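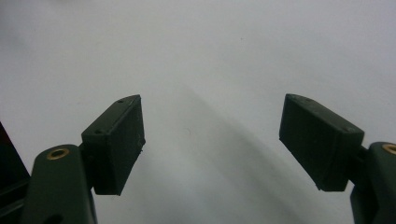 Broadband dropping out every evening – ticket 2570

Hi again, Ilona Dudás here. I've had a proper go at the things Yiğit Tekin suggested on the phone, so I'm writing it all down before I forget which order I did them in!

31 Jul 2025: restarted the Gridumach router, left it off for two minutes first. Fine all afternoon, then it went at teatime, right in the middle of my daughter's homework upload (she was not pleased). The light on the front went orange and stayed orange.

Next day: swapped the cable to the wall socket for the short one that came in the box. Same again, only later. I also took the Batista filter out of the hall and plugged straight into the test socket behind the faceplate – no drops at all that evening, so I got quite excited. Put the filter back and it dropped 41 times overnight according to the log page.

So I think it's the filter? Ikex in town had one left and it's in now. Two evenings so far without a wobble, and the speed's crept back up as well.

Could you leave the ticket open until the middle of August, please? I'd rather not go through the phone menu again if it comes back. And do I still need the engineer visit, or can that be cancelled without a charge?

Search help topics Go

Contact Dradow Support | © 2025 Dradow | Back to top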